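Chapter 7
Household Goods and the Secondhand Trade

Learning objectives

After studying this chapter, students should be able to:
explain why used goods lose value at different rates
distinguish between resale, consignment, and donation
calculate the gross margin on a mixed lot
describe how sorting costs affect the price of low-value items

Key terms: consignment, gross margin, mixed lot, sell-through rate, sorting cost

7.1 An Opening Case

In January, the town of Grarnach lost its only department store. Within a year, three secondhand shops had opened on the same street. The largest of them, Pichler, bought the contents of entire homes from families who were moving or settling an estate. Its owner, Severin Berchtold, paid a single price for everything in the house and took on the work of deciding what could be sold.

One such purchase contained 807 separate articles, for which the shop paid $3,669. Furniture and tools accounted for most of the expected revenue. The remainder consisted of kitchen utensils, toys, linens, and small decorations, many of which would sell for less than a dollar. Berchtold's records showed that an employee needed as long to inspect and price a plastic cup as to inspect and price a table lamp.

The case raises a question that runs through the whole chapter. When the cost of handling an item is nearly the same as its selling price, should a business handle it at all?

7.2 Why Used Goods Are Hard to Price

A manufacturer that sells 300 identical chairs sets one price and applies it to all of them. A dealer in used goods rarely has this advantage. Two chairs of the same model may differ in wear, color, and completeness, and each difference affects what a buyer will pay. Prices must therefore be set item by item or by broad category.

Category pricing saves labor but gives up some revenue. A shop that charges one price for every toy will sell its best toys quickly and keep its worst ones on the shelf. Economists describe this pattern as a form of selection by the customer. Silvan Schnyder, in a study of shops in the Zaltatia region, found that stores using category prices cleared their small goods sooner but earned less on each article.

Shops commonly combine the two methods. Articles expected to bring $30 or more are priced one at a time, and the rest are grouped. The dividing line depends on local wages, rent, and the space available for storage. Section 7.3 shows how it can be estimated from a store's own sales records, and the exercises at the end of the chapter apply the method to the Pichler purchase.

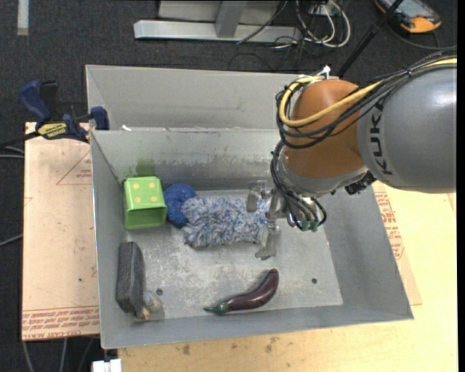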